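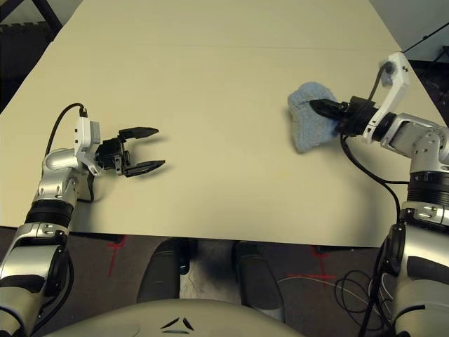
The Harkville mystery fair is held every May in a town where, going by the books on sale, no one should ever accept a slice of pie. I drove over from Trerville with a tote bag and a firm plan to buy two paperbacks. My notes from the day start with the tables, because I spent a good part of the morning leaning on one. A long cream tabletop, two panels with a thin seam between them, and a cloth on it. I had a pen that leaked, and I looked at that cloth more than once.

The dealers were in the main hall, 41 of them according to the program. I would guess that a third were selling bakery mysteries. There were also knitting mysteries, beekeeping mysteries and one long series about a woman who restores carousel horses and keeps finding dentists in the works. I bought the first three. So much for the plan.
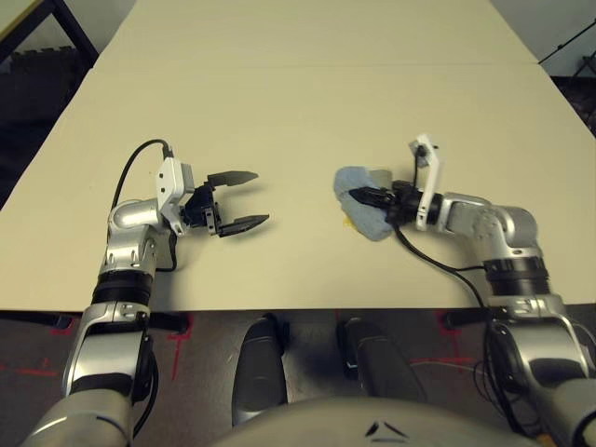

Cladetti, the small press that puts on most of the fair, gave a talk before lunch on how a cozy gets made. They print 3000 copies of a new title and 500 of anything with a ferret in it, after what the speaker called a difficult year. The title comes first, then the recipe, then the body. Someone asked when the killer gets picked, and the answer was "usually by the second draft," which explains a lot of what I have on my shelves.

The cover session was better than I expected. There are rules. The cat may look at the weapon but must not touch it. Blood is out and jam is fine. A porch light should be on, even at noon. 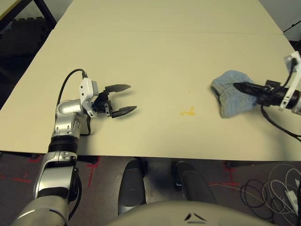 Silver and black arm over the cream tabletop.

Lunch was at Meireles, across the street, where the soup was good and every person in line was reading the last chapter of something. I sat beside two women arguing over whether a vicar can be the murderer twice in the same series. They asked my opinion. I said it depended on the vicar and was given a look.

The afternoon opened with first-page readings. You read your opening out loud and the room raises a hand when it expects a corpse. Mine got a full room of hands by the second sentence, and there isn't a corpse in it until chapter six. I have since moved him up to the driveway. 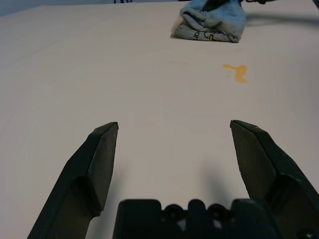
Low over the tabletop, gripper open.

Parking is free behind the hall if you come before nine. Cladetti says the carousel series is under contract through 2030, so there are dentists still to come. Bring cash, as the card reader at the ferret table was down when I tried it.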